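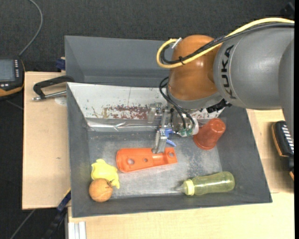
Tue 3 September

Driseck put out its half-year numbers last week and I finally sat down with them on Sunday. I don't own the stock anymore, but I worked in their parts planning office for long enough that I still read the report when it comes out.

Deliveries were down again. The company blames the weak spring in the export markets and the exchange rate, same as last year. Both are true as far as they go. When your costs are in one currency and half your buyers pay in another, a bad quarter for the exchange rate eats the margin on every van you ship. But the home market was down too, and the exchange rate has nothing to do with that.

The part I keep going back to is inventory. In June a dealer two towns over had 610 unsold vans on a lot he rents from the county. Farzana Ranasinghe, who I used to share an office with, drove past it and thought it was an auction. Those vans count as delivered as far as the factory is concerned. The dealer has them on credit and pays interest every month they sit there. So when the report says deliveries fell a little, I assume sales to people who drive the things fell by more.

You can see where this goes. The dealer discounts to clear the lot, the people who bought at full price in the spring get annoyed, and the trade-in values drop. Then the factory has to put money into the dealer program in the fourth quarter, and it shows up under "market support," on a page most people don't read.

Covov did this differently two years ago. They cut one shift early, took the bad headline, and had short waiting lists by the next summer. I don't think they were smarter. Their biggest supplier had a fire and they didn't have the parts to build for stock anyway. Quang Lâm disagrees with me on this and says they'd planned the cut beforehand. He was there and I wasn't, so take his word over mine.

The new mid-size van might help. It's supposed to go on sale with 4 trim levels, down from the nine on the current one, and that alone should make planning easier. When I was there we had a trim that sold about 100 a year and needed its own door panels. Every spring somebody proposed dropping it and every spring it stayed.

A couple of people asked after the last post whether they should wait for the discounts. If you need a van now and find one you like on a full lot, make an offer below the sticker and see what they say. Check the build date on the door plate. I'd want a new battery on anything that has been parked since winter.

I haven't read the Botidero report yet. Tania Ekanayake sent it to me and it's long. I'll probably get to it next weekend, after the gutters.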